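Notebook, sim kitchen – placement sampling for oven and sink tasks
October 24, 2020

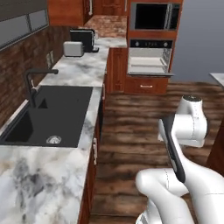
Prusham kitchen, arm at the start pose, oven door open.

Picking up from the last entry. The question was whether base placement should be sampled freely on the floor or only from poses that pass a reach check first. I had been arguing for free sampling because it is simpler and the policy sees more variety. After today I am less sure.

Setup. Kitchen layout is Prusham, the L-shaped one, with the marble and brick set. Scripted expert is the Peltard planner, unchanged since the collision fix. Training code is Frerichs at the commit tagged for the oven runs. Oven door starts open in every episode of the oven set. I want the close-door motion alone before putting the open and close back together.

Conditions:

A – free. Base position uniform over the walkway, heading uniform, reject only if the base or the folded arm intersects a cabinet.
B – filtered. Same as A, then drop any pose where the planner cannot find a path to the oven door handle within its time limit.

2,000 attempts generated for each. In A, 61 percent gave a usable demonstration. In B I kept going until I had the same number of usable ones, so the two training sets match in size. Evaluation is on 1,000 start poses drawn as in A, the same list for both policies, with poses the planner can't solve left in and marked.

Result on close-door. B is better on the poses the planner can solve, nearly 70 percent against a figure for A that I don't trust yet (see below). On the marked poses both are poor, as expected, and B makes more contact with the counter. Its arm goes straight for the door from places where it should back off first. A hesitates more and hits less.

Why I don't trust the A number. The heading in A was being wrapped twice, once in the sampler and once in the scene loader. Anything past half a turn came out mirrored, so the logged heading and the real one disagreed for part of the set. The demonstrations themselves are fine because the planner reads the pose from the simulator. The policy gets its heading from the log. So A was trained with a wrong input on some episodes and B mostly was not, because the filter happens to throw out most of those headings. Found it by rendering a few starts and checking them against the log by eye. Should have done that on Thursday.

Fixed in the loader. Old logs can be corrected offline, no need to regenerate. Script is in the tools folder, run it once only, it does not check whether a log was already converted.

Sink set. Only had time for a short run. The task is reach to the faucet lever and stop. The tall spout is a problem for the planner when the arm comes in from the oven side. It clears the spout with the wrist and then catches it with the forearm on the way down. Collision mesh for the faucet is a single convex hull at the moment, so the whole gap under the arch counts as solid. Splitting it into pieces should give the planner more room. Guvetti's importer has an option for this but it also splits the cabinets, and the scene then loads very slowly. Will do the faucet by hand.

Rendering. The marble and the arm are both white and in the depth-free condition the policy seems to lose the arm against the counter. No numbers on this, only an impression from watching failures. Worth one run with the countertop texture swapped for something dark. Keep everything else fixed, including the lights.

Notes on the oven door joint. Damping was left at the default, which lets the door drift a little under its own weight before the arm gets there. Raised it until it stays put. This changes the force needed to close it, so runs before today should not go on the same plot as later ones.

To do:
Correct the A logs, retrain A, evaluate on the same list.
Separate contact counts for counter, door and cabinet. One total hides too much.
Faucet mesh in pieces, then repeat the short sink run.
Dark countertop run.
Decide whether marked poses stay in the headline number. My view is that they should be reported separately – a base that can't reach the handle is a navigation failure and this policy has no way to move the base.

Both checkpoints are on the shared drive under the oven folder. The A checkpoint is named old_heading so it doesn't get used by mistake.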